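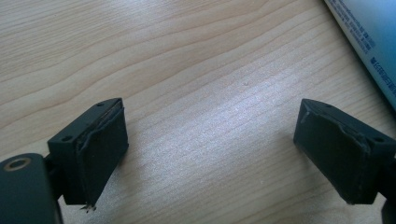 A light-colored wooden tabletop with pronounced grain and a patch of glare. A small pale speck is visible near the center.

Tabletop crumb

A tabletop crumb is a small particle of food, or of something taken for food, found on the surface of a table after the table has been declared clean. It is among the most common objects in any household and among the least studied, with the exception of the people who have to wipe it up.

Definition

Household writers usually separate crumbs from specks. A crumb comes from bread, cake or a cracker and can be picked up with a damp fingertip. A speck can't be identified without getting closer, and most people decline. In her kitchen handbook The Trestside Table, Li-hua Chiang uses "crumb" for both, on the grounds that the cloth makes no distinction.

Visibility

Whether a crumb is noticed depends mostly on the wood and the light. Pale tables hide pale crumbs and show up coffee grounds at once; dark tables do the opposite, and also show dust, fingerprints and regret. Strong grain gives the eye something else to follow, so a crumb lying among dark stripes may last for days. Glare from a window or lamp can wash out the grain and anything resting on it. Chiang recommends crouching until the eye is level with the tabletop, a position in which no table has ever looked clean.

Removal

The usual method is a barely damp cloth drawn along the grain toward one edge, where a cupped hand is waiting. Wiping in circles is popular and moves the crumb to a new address. Brushing it onto the floor is quick, and is classed by some authors as removal and by others -- mainly those who own the broom -- as postponement.

Crumbs caught in open grain or in the joint between two boards respond to a soft, dry brush. A knife tip also works, and leaves a scratch that will collect crumbs of its own.

The Trestside survey

One August, Demyd Derkach inspected 400 kitchen tables in Trestside, all of them described by their owners as just wiped. He found 36 without a crumb. Of these, 20 had been wiped again while he was taking off his coat, and 3 were still in their packaging.

See also

Dishcloth; Placemat; Toaster tray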